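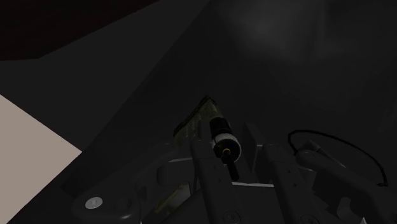

Asked by Anqi Han, Monday, in Home & Workshop
2 answers

Garage door opener hums but wont lift, is it the capacitor?

Moved into a place in Previlham in April and the opener is an old Tuteck, no manual. Press the wall button, light comes on, motor hums maybe a second or two, then clicks off. Door lifts fine by hand with the red cord pulled. Springs look ok to me. Local guy wants 500 to swap the whole unit, which seems like a lot for a hum. Is a capacitor something I can do myself or am I wasting my time?

Answer 1
capacitor. had the same thing on mine, cheap part, worked fine after

Answer 2 (accepted)
Sounds like the start capacitor, yes. Quick check first: pull the cord, door down, hit the button. Still hums with no door attached? Then it's not the springs or the track.

Unplug it. Not just the wall switch, the actual plug. Cap can hold a charge so short it with a resistor or leave it to someone who has done it before. Take the cover off, mine was 4 screws. Read the uF and the voltage off the old one and match the uF, voltage same or higher. Take a picture of teh wires before you pull them.

If a new cap doesnt fix it, look at the drive gear. White plastic dust under the cover = stripped gear. Either way nowhere near 500.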